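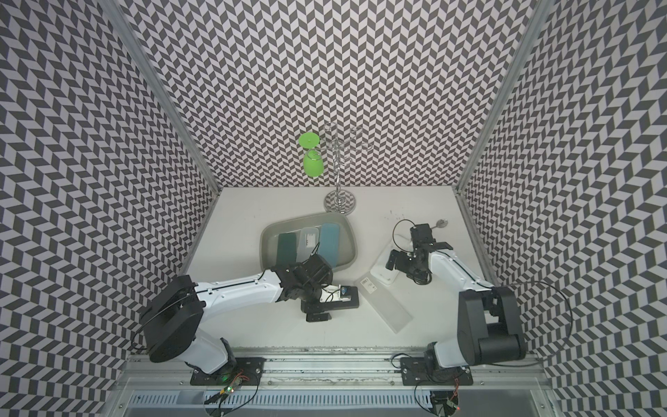

Two-arm cell during the table-clearing tests, left gripper holding a small case near the grey tray.

Reviews > Robotics software > Motion and task planning

Brimby 2 review: a task planner for two arms on one table

Brimby is a planning and supervision package from Ortner for pairs of small arms that share a workspace. It takes object poses from a perception module, assigns each object to an arm, plans both trajectories together and streams setpoints to the joint controllers. I used version 2 for a month at our workshop in Evville, on the booth cell, with household items on a white tabletop. Mohcine Naciri set up the controllers and Nadja Haslinger wrote the scene files.

Installation

The installer wants a fixed kernel version and refuses anything newer. Once that was settled, the arms were found on the first scan. Calibration against the fixed camera is done by moving each gripper through a list of poses and took a morning, most of it spent on the right arm, whose wrist offset had the wrong sign in the supplied model. Ortner's support confirmed the error and sent a corrected file on Wednesday.

Perception

The bundled pose estimator is the weakest part. Sponges are easy: opaque, matt, flat, and the teal one and the light blue one were never confused. Translucent plastic is hard. The long tray in the middle of the table was often reported shorter than it is, and the barcode label near its end was sometimes returned as an object in its own right. A planner that believes in a separate label will try to pick it up. The fix is to set a minimum object height, but the setting is global, so raising it far enough to drop the label also drops the small white lid.

The chrome glass rack was worse. Its reflective base gave a different outline with each change of lighting, and the estimator has no class for thin wire hooks. We entered the rack by hand as a static obstacle, with a cylinder for the stem and a box over the hooks. After that the green plastic glass could be treated as a known object at a known place, inverted, foot uppermost. The chevron panels on the walls caused no trouble, as the workspace crop removes them before segmentation.

Planning and control

This is the reason to buy it. The joint planner treats both arms as one system and reserves volumes in time. With one gripper working by the grey tray and the other above the lid, the elbows have little room to spare, and version 1 would park one arm until the other had finished. Version 2 keeps both moving and slows whichever has the lower priority. In 1,000 logged cycles there was no contact between the arms. There were two protective stops, both from a joint torque limit on the left shoulder, which we had set too low.

Cables are not modelled. Each of our arms carries a loop of thin black cable, and the planner will rotate a joint the long way round if the cost is a little lower. You can add a penalty by hand, in a text file, per joint — the manual gives this one paragraph.

The spoon deserves a note. Grasp candidates for flat metal objects come from a fixed set, and most of them put the fingertips into the table. Turning on the compliance option in the controller helps, at the price of slower descents.

Tooling

The timeline viewer is good. It shows reserved volumes, joint limits and gripper commands on one clock, and stepping backwards works properly. Log export is less good: files are split every 3,000 samples with no index, and Nadja wrote a script to join them. The scene editor has no undo.

Compared with Nelholm

We ran Nelholm on the same cell last year. Its perception copes better with clear plastic, and its editor is pleasanter. Its planner handles the arms one after the other, and the same clearing task took longer for that reason alone. If your objects are mostly opaque and your arms sit close together, Brimby is the better choice. For a single arm I would keep Nelholm.

Licences are per controller, so a two-arm cell needs two. The trial build has every feature except log export.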